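Matte grey paint on a bench top, marks after every wipe

I moved to Tarside in August and the house has a small workshop with a long bench. I painted the top in a slate grey matte from Plirnell, two coats, with a foam roller. The colour is very nice, but each time I wipe it with a cloth there stays a shiny streak. I tried warm water, then a little dish soap, and the streaks are still there. Do I have to sand everything and begin again? I paid 246 dollars for paint and tools together, so I would prefer not.
dandby_shed

For a wall your paint is fine, for a bench it is too soft. Matte paint becomes shiny where you rub it. We say it is burnished, and no soap will bring the matte back. You need a clear coat over it, in matte or satin. First wash the top, let it dry for a full day, then rub very lightly with fine paper and remove all the dust. Put on two thin coats of water-based clear and wait between them as the tin says. Please test it in a corner first — some clears make grey a bit darker.

My own colour is close to the one in this picture, a flat slate grey with no pattern. On such a plain colour you will notice each mark, also with the clear coat, only less.
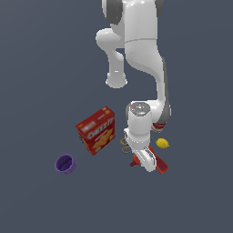

White arm over a plain slate-gray surface (computer rendering)

If you do paint again one day, ask for a floor or trim enamel in the same colour. The Chevalier shop mixed mine from a small sample card, and the match was good enough for me. Do not put heavy things on it in the first week, even if it feels dry to the finger.
chevalier654

just put a rubber mat on it. mine is 4 years old and still ok

tarside_tom_100

I did the clear coat in satin and it helped very much. The old streaks are still there a little if I look from the side, near the window. I can live with it. Thank you both for the advice, also for the mat, which I will buy for the end where the vise is.
dandby_shed, Oct 7, 2024

Contact us | Copyright Plirnell Community Help | Back to top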